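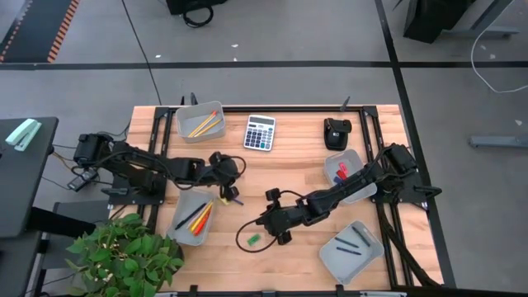 Home Meetings Minutes Guides Swap Shelf Contact

Jirivthorpe Home Gadget Club
Minutes of the January meeting, January 25, 2024

Present: Samira Khasawneh (chair), Cledwyn Gronow, Nokuthula Mtshali, Konrad Gruber, Notburga Lanz (minutes)
Apologies: none, full house!

1. Last minutes

Read and agreed. Cledwyn asked for one fix: in the October minutes he was down as wanting solar lights on the north side of his garage. He wanted them on the south side. Changed.

2. Motion sensor lights, results so far

This took up most of the evening and we could happily have gone on longer. We have five battery motion lights out on test at members' homes, and everybody came with notes.

Nokuthula has had the Akau over her back steps since before the holidays and loves it. It comes on while she is still at the gate, stays on long enough to find the keys, and then fades out slowly instead of snapping off. She put it up with the adhesive pad that comes in the box and it has held through all the frost. Her one complaint is the battery door, which needs a coin to open and is miserable with gloves on.

Konrad has the Tirkis by his driveway. Very bright, lovely wide spread, and the little adjustable head is the best any of us have tried. It does see the street, though, and it was lighting up for every passing car until he turned the sensor down and angled it toward the hedge. Since then it has behaved beautifully. Samira asked if it still catches someone walking up from the side. Konrad tried it with his son going back and forth in the rain and says yes, every time.

Cledwyn has the Urbańczyk in the shed, which was meant to be the cheap one we didn't expect much from, and he is completely won over. The maker says 300 lumens. We have no way of checking that, but he can read seed packets by it at the far end of the bench, and that was the whole reason he wanted a light in there. He has moved it twice to get it away from the window, where it would not come on until well after sunset because of the streetlight.

The other two are Samira's, both unbranded, from the same multipack. One is fine. The other comes on by itself at odd hours and she has taken to calling it the ghost. Notburga wondered about the heating vent underneath, as warm air can set these sensors off. Samira will move it to the hallway and report back.

Agreed: keep all the lights where they are through the end of winter, apart from the ghost, so that we get some proper cold nights into the notes. Everyone to write down the day they change batteries, please, even if it's a nuisance!

3. Rechargeable batteries

Good lively discussion. Konrad is all for rechargeables in everything. Nokuthula has had trouble with them in the Akau, which starts blinking its low battery warning when they are freshly charged. Cledwyn thinks the light is expecting the slightly higher voltage of a regular alkaline cell, and that it would probably run fine with the warning blinking away. Nokuthula will let it blink and see how long it goes. We were all oddly excited about this.

Konrad offered to lend his charger to anyone who wants to try. Notburga has asked for it first.
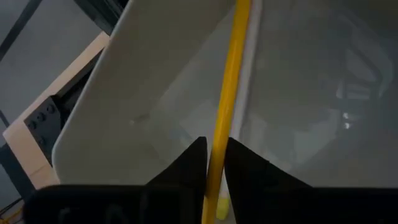 Yellow rod held over an off-white bin.

4. Write-up for the Guides page

Samira would like a short guide to cheap motion lights up on the page this spring. Ideas from around the table:

- Start with where the light is going, then talk about brightness. A closet and a driveway want very different things.
- Explain the "dusk" setting in plain words. Cledwyn and Notburga both had theirs set wrong for ages.
- Say which ones can be put up without a drill. Renters will want to know.
- Include the bad points. Konrad feels strongly about this and we all agree with him.

Nokuthula will write the part about adhesive pads and screws. Konrad will do the sensor settings. Samira will pull it together.

5. Swap shelf

Came in: a plug-in night light and a dimmer switch with its instructions (hooray). Went out: the night light, to Cledwyn, for his stairs. The dimmer is still up for grabs. Samira reminds everyone to tape a note to anything that doesn't work.

6. Any other business

Notburga would love to look at water leak alarms next, the small puck kind that sits under the sink. Lots of interest, and Konrad has one going spare that he will bring in along with a bowl of water. Towels welcome.

Actions
Samira: move the ghost; collect guide sections
Nokuthula: Akau battery trial; fixings section
Konrad: charger to Notburga; sensor section; leak alarm
Cledwyn: send in shed notes, typed this time please
Notburga: ask about the room for next month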